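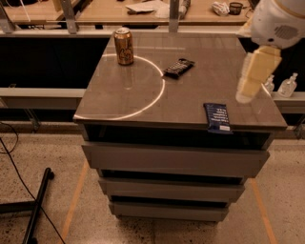

Urkel four-drawer cabinet, grey: review

The Urkel is sold flat-packed through Nollbridge and arrives in a single carton. We bought ours at full price in September and have used it daily as general storage for cables, stationery and small hand tools. It replaced an older Hämäläinen unit whose second drawer had started to drop at the front.

Assembly took 80 minutes with one person working. The instructions are drawings only and mostly clear, except for step 14, where the left and right runners are drawn the same way round. They are handed. Fit them the wrong way and the drawer goes in but stops short of closing, and the screws then have to come out again. The fixings bag was complete, with two spare cam bolts. A cordless driver on its lowest setting is safe for the runners; do the cams by hand.

The drawers run smoothly when lightly loaded. With a full load of paper the bottom one needs a firm pull for the first few centimetres and then moves freely. There is no soft close, and the stops are small. They hold against normal use, but a hard tug on an empty drawer will ride over them. The Merngate unit at a similar price has deeper stops and a better runner, though it is noisier and only comes with three drawers.

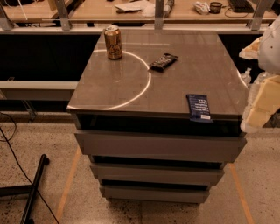 Nollbridge quotes a cycle life of 2,000 openings per drawer, which seems low for a piece of office furniture. We did not test to that figure. After several months the top drawer, which gets most of the use, has slightly more side play than the others. Tightening the rear runner screws took out half of it.

The glossy top is the part we like least. It shows dust within a day and picks up glare from ceiling lights, so it makes a poor surface for reading at. A damp cloth cleans it well enough — dry paper towel left fine marks on ours. Buyers who want a working surface should look at a matt finish or plan on a desk pad.

Spare runners can be ordered singly, and ours came in 4 days. Drawer fronts are not listed as spares, so a damaged one means buying a complete drawer.

Good value for light storage. For heavy files, spend more on the Merngate.

Rating: 4 out of 5 for construction, 3 for finish.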